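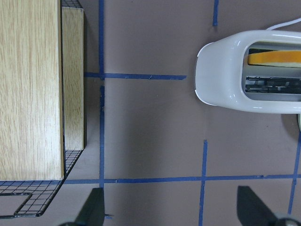 White toaster on the table, one slice in.

20/06/2025

Sourdough log, bake 10. Best one yet! I kept the Hircombe rye starter going all through February on next to nothing, and now that the kitchen is warm it's climbing the jar like mad. Fed it at breakfast, used it by lunch.

Dough: 59% hydration, stiffer than Lerato likes, but I wanted to try the method from the 1937 bakers' manual Keabetswe lent me (lovely little book, somebody's pencil sums all over the margins). It calls for a long knead, a short rest, then another long knead. My arms hurt. The dough went from lumpy to silky in the second knead and I may have yelled.

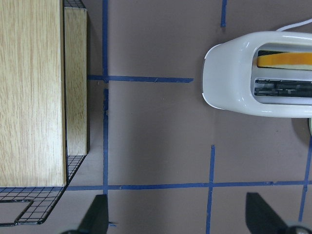 Shaped it into 2 loaves. One got Zonari flour for dusting, the other plain rice flour. The rice flour one let go of the cloth cleanly, the Zonari one stuck at the seam and tore a bit, so rice flour from now on. Both sprang up beautifully in the oven. The torn one has a big wild ear on the wrong side and I sort of love it.

Crumb is tight and even, with a proper sour smell. Flavor is milder than bake nine, maybe the shorter proof? Lerato Xaba says more salt. Keabetswe Kekana says leave it alone and bake it darker. I'm with Keabetswe, the bottom crust was still pale in the middle.
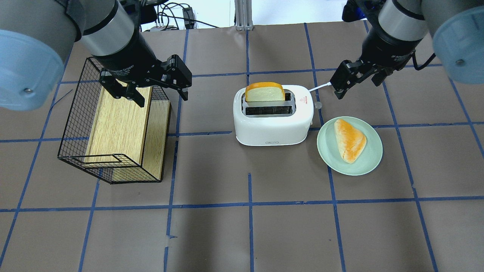 Next bake

Same dough, overnight in the fridge, then straight into the hot pot. Try the Gavalas whole wheat for a fifth of the flour. Ask Lerato for the long lame back, mine is blunt and drags. Jar needs a new lid!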